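29 February 2024

I have two hand-held grippers on my desk this month, and I want to write down what I think before I forget. One is the Pollik, which I use since January. The other is the Fotent, which I got from a small shop in Indham. Both have two fingers and both hold a camera that looks down at the fingers. My test is simple: pick up soft things, put them down, look at the video after.
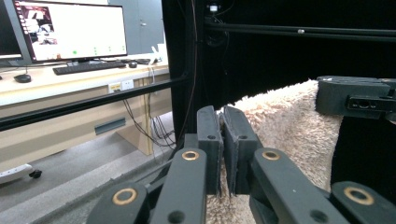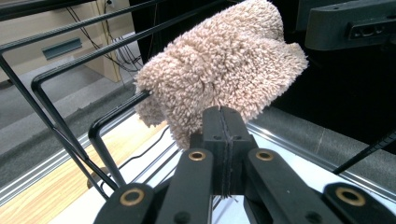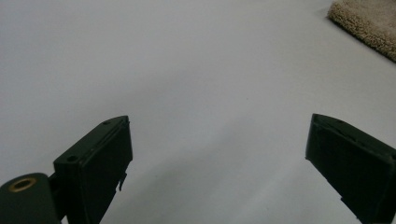
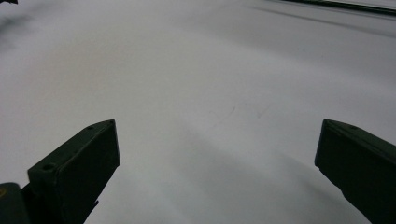
*First two: fingers closed on the fluffy fabric. Last two: fingers open over the pale surface.*

Soft fabric is harder than I expected. With a hard box you know where the edge is. With a long pile the fingers sink in, and you feel that you hold something, but maybe you hold only the loops. I learned to push a little deeper before I close the hand. With the Pollik this became natural after one afternoon. With the Fotent I still need to think, because its trigger has a longer way to go.

The camera view is the second point. When the fingers are closed on a fold, they cover most of the place I care about. When they are open, the view between them is very good, but a plain white table gives the tracking software almost nothing to follow. I recorded 1517 short clips with the Pollik and 37 of them lost tracking. Many of the bad ones began low over the plain table. Now I start each clip a bit higher, with something textured in the view, and it is better.

The Fotent has only nearly 10 hours of use, so I do not want to be unfair to it. Its joints feel tighter and it makes less noise. I don't like its battery door.

For the files I use the Karpenko converter. It is slow, but it did not crash on me yet. If you use it too, set the frame rate by hand, the automatic value was wrong for both of my cameras.

Next I will try thinner grip pads on the Pollik and repeat the same towel test.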